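Setting Up Your Pilorach Candy Melter
Section 3: First melt, filling molds and unmolding

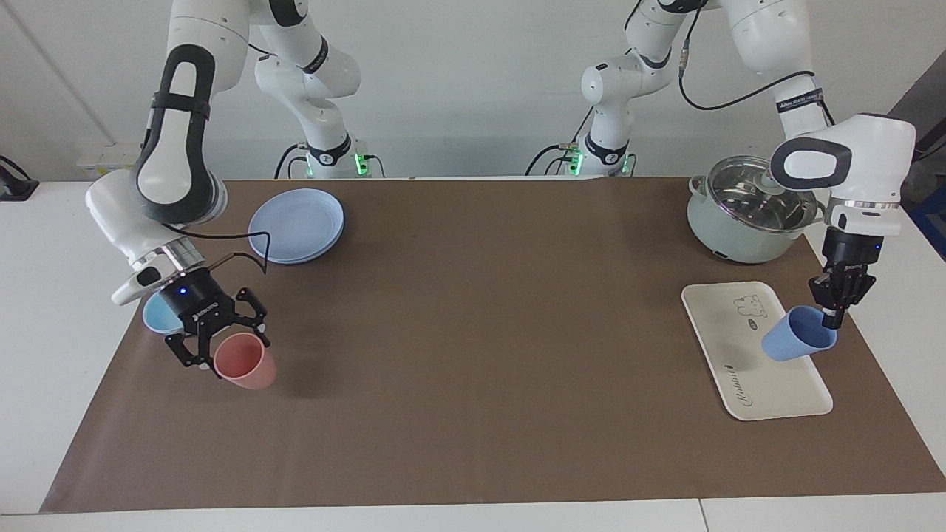

Pink cup and light blue bowl on the brown mat.

Now for the fun part! By this point you've washed the melting pot and plugged in the base (Section 2), so you're ready to make your first batch of chocolate cake toppers. A batch takes one evening from start to finish, and most of that is waiting for the fridge.

What you need

Melting pot and base
One bag of candy melts or compound chocolate
The star mold from the box, or any silicone mold you already love
Silicone spatula
Squeeze bottle with the wide tip
A flat baking sheet that fits in your fridge

Note: Real chocolate with cocoa butter has to be tempered, and the melter doesn't do that on its own. If you want to try it, go to Section 5. For a first go, candy melts are so much easier, and they come in every party color you can think of.

3.1 Melting

1. Check that the pot is completely dry inside. Wipe it with a paper towel even if it looks fine.

2. Set the pot in the base and turn the dial to LOW.

3. Add 228 grams of candy melts. This fills the star mold with a little left over for drizzling (or for the cook).

4. Wait until the edges start to go soft, then stir from the outside in. The melts hold their shape even when they're ready to collapse, so keep stirring and watch them give way all at once. It's very satisfying!

5. When everything is smooth, turn the dial to KEEP WARM.

Caution: Never add water to thin the candy. Even a few drops will turn the whole pot stiff and grainy. Use a spoonful of coconut oil or shortening.

Caution: The rim of the pot gets hot on both settings. Lift it by the handle only, and keep little helpers on the spatula side of the table.

3.2 Coloring

Skip this if your melts are already the color you want.

6. Use oil-based food color only. The regular kind from the baking aisle is mostly water, and see the first caution above.

7. Add one drop, stir, and look before adding more. Reds and blacks deepen as they sit, so stop a shade lighter than you think you need.

Tip from Drita Tomić, who tested our molds: for a marbled look, spoon two colors into the same cavity and drag a toothpick through once. Just once – twice and you get mud.

3.3 Filling the mold

8. Put the mold on the baking sheet before you fill it. A full silicone mold folds like a pancake if you try to pick it up by the corners.

9. Pour the candy into the squeeze bottle and screw on the wide tip. Hold the bottle in a dish towel if it feels too warm.

10. Fill each cavity halfway and tap the sheet on the counter a few times. Bubbles will come up and pop.

11. Fill to the top and tap again. Scrape off the extra with the flat edge of the spatula.

12. For toppers on sticks, lay the stick in the groove now and give it a half turn so it's coated all the way around.

Note: If the candy thickens in the bottle, stand the bottle in a mug of warm water with the cap on. Dry the outside before you squeeze again.

3.4 Chilling and unmolding

13. Slide the sheet into the fridge, level, and leave it for 20 minutes. Deep molds need 30. The freezer is faster but can leave white streaks and cracked points.

14. Touch the back of one piece. It should feel hard and cool with no give at all.

15. Turn the mold over a clean towel and peel the silicone away from the candy, starting at a corner. Push gently from behind on any thin parts.

16. Trim rough edges with a small knife and let the pieces come to room temperature before you box them.

If something isn't right

Candy is thick and won't pour: the heat was too high. Turn to KEEP WARM and stir in a little coconut oil.

Pinholes on the front: tap more between steps 10 and 11, or brush a thin coat into the details first.

Points break off: chill longer. If one breaks anyway, glue it back with a dab of melted candy and put it at the back of the cake.

Pieces look dull or sweaty: moisture from the fridge. Let them sit uncovered until dry and don't wipe them.

Cleaning up

Let leftover candy harden in the pot, then pop it out in one piece and save it in a zip bag. It melts again beautifully. Wash the pot and mold in warm soapy water and air dry them. The base must never go in the sink.

Replacement squeeze bottles are part number 2984. The large pot is part number 3000 and fits the same base.

Continue to Section 4: Dipping Cookies and Pretzels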